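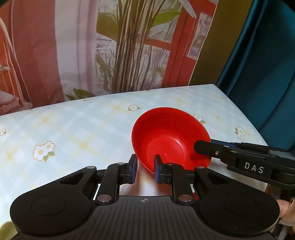 Home | Recipes | Baking | Bits and Bobs | Contact

Bread without a machine (or much effort)

Posted 03/01/2023

I've been making this loaf most weeks since we moved to Westcombe, where the nearest decent bakery shuts at lunchtime, and I've been asked for it often enough that I may as well write it down. It's a soft white tin loaf, good for toast, and you hardly knead it at all!

You need 300g of strong white flour, a level teaspoon of salt, a teaspoon of quick yeast, a teaspoon of sugar, a good glug of oil and 242g of water. Yes, I weigh the water. My old Wonix scales do it to the gram and it saves squinting at a jug.

Get a big bowl, bigger than you think, and stir the dry things together. Pour in the water and oil and mix with a table knife until there are no floury patches left. It'll look like a sticky mess. Leave it alone for ten minutes, put the kettle on, then wet your hand and fold the edges into the middle, turning the bowl as you go. Once round is plenty. Do that again after another ten minutes and it should feel much smoother (and a bit bouncy, which I still find very pleasing).

Cover it with a plate and let it double. In January, in my kitchen, that can take 2 hours. In summer I have to keep an eye on it.

Oil a small loaf tin. Tip the dough onto a floured worktop, press it out flat, roll it up like a Swiss roll and drop it in with the seam underneath. Let it rise again until it peeps over the top. Heat the oven to 200C fan while you wait.

Bake for roughly 42 minutes. I turn the tin round halfway as the back of my oven is fierce. If the top is getting too dark, lay some foil over it. Knock on the bottom of the loaf and if it sounds hollow, it's ready.

Let it cool on a rack before you cut it. I'm hopeless at this bit and always have the crust while it's warm, with far too much butter.

It freezes well in slices, and you can toast them straight from the freezer.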